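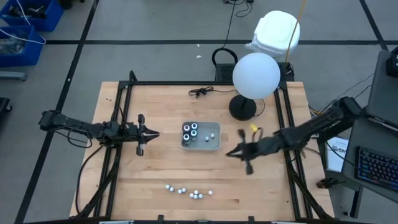

**February, after lunch**

Spent 45 minutes on the sorting table and I'm pleased with it! Oliwia wants the gray bin kept for the small bottles only, so the balls need another home (the Vitmont box, maybe).

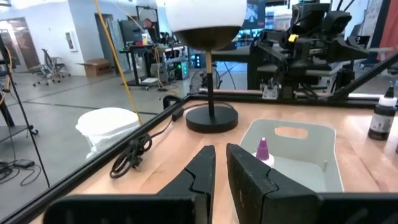 *Globe lamp and the purple-cap dropper in the bin.*

Weronika asked for a labeling scheme before we reorder from Cabral.

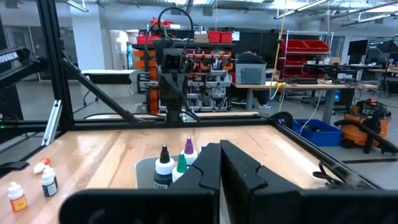

I'd go by cap color, because I never read labels when I'm in a hurry. Weronika prefers going by label. Fine, but the green and purple caps in the tray are so easy to tell apart, and the orange-red one lying on its side still needs a spot. Ask her again at 2.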